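Category: Observing > Beginners > Star clusters and nebulae
Last updated: July

Why can't I see any color in the Orion Nebula?

I finally got my first proper telescope out on Friday and spent a happy (and very chilly) hour on the Orion Nebula from the lay-by above Novlow. I found it without any trouble, which pleased me no end, but it was gray! A lovely gray, with wings, and yet every picture I've ever seen has pinks and purples in it. Is something wrong with my mirror, or with my eyes? The scope is a secondhand Brondik and I've only got the one eyepiece.
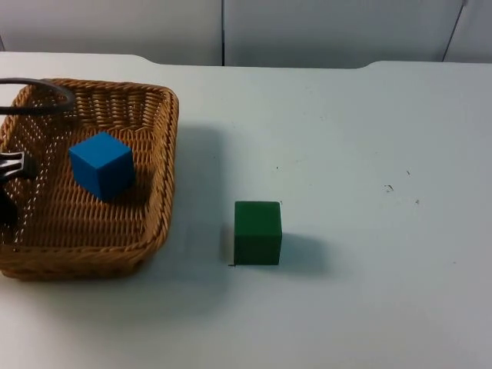 Answer 1 – marked as helpful

Nothing wrong with either, I promise. Your eyes use different cells in dim light, and those cells are very poor at color. A camera can leave its shutter open and keep adding up the light, and your eye can't do that. The pink you see in pictures is mostly glowing hydrogen, a deep red that our night vision hardly picks up at all.

Do give yourself a good half hour in the dark with no phone – it makes a world of difference. Some people catch a faint green near the four little stars in the middle.

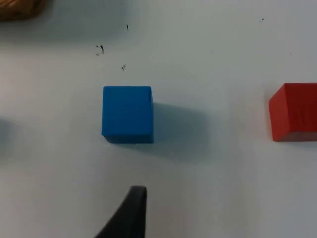 Blue cube on a white tabletop

I've been going back to that nebula for 18 winters and the green still comes and goes for me. I see it best from up at Surkinach, well away from the streetlights, and hardly ever from home.

Answer 2

Get a bigger scope. Mine is up to 50 times brighter than binoculars. 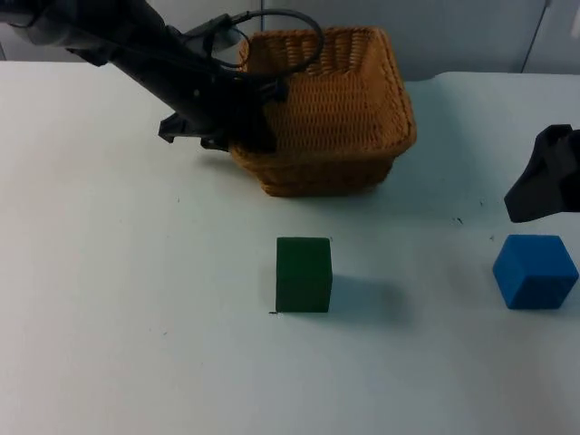
Sorry, that was a bit short of me. What I meant is that more aperture does help with the green, but you still won't see pink. Try a low power first, and look at Albireo in summer if you want real color, one gold star and one blue. Even a small scope shows it nicely.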